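3.2 What people keep by the bathroom sink

I went into the Kellinberg interviews expecting to talk about water bills, and I came out with pages and pages about clutter! We had asked people to tell us about their morning routine, and most of them started with the stuff on the shelf (and who keeps moving it). So I gave the shelf its own code in Nevotar, the notes program we used for the whole study, and it ended up tagged in over 100 passages.

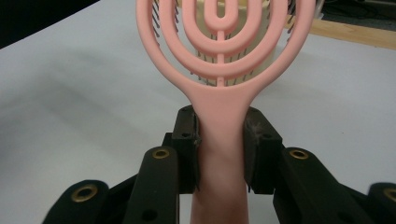 What surprised me most was how strongly people felt about sharing. Towels were fine, soap was mostly fine, but anything that touches hair or teeth had an owner, even in homes where nobody could tell me who paid the rent that month. I had seen a bit of this in the Sumotach pilot and brushed it off as small talk, which I now regret.
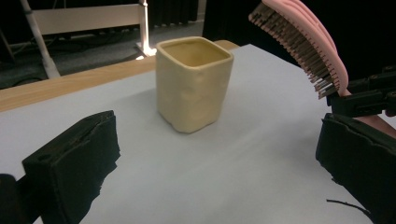
Ownership got blurry again once we moved on to containers. People called them "the cup" or "the thing by the tap," and hardly anyone could say where theirs came from. The homemade-looking kind got the warmest words. A square cream cup with soft corners and slightly uneven walls, like the one shown here, is easy to pick out from a row of store-bought ones, and several people said that was exactly why theirs had stayed in the family through 3 moves. I didn't have a code for that, so I made one up on the spot and called it "keepers."
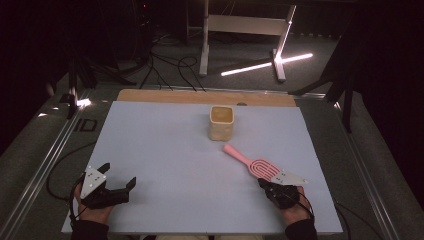

Figure 4. A small square cup and a pink hairbrush on a light blue-gray board.

Keepers turned up far less in the Gautam apartments, where bathrooms are tiny and shelves are tinier. I come back to that in Section 3.3, along with the storage question.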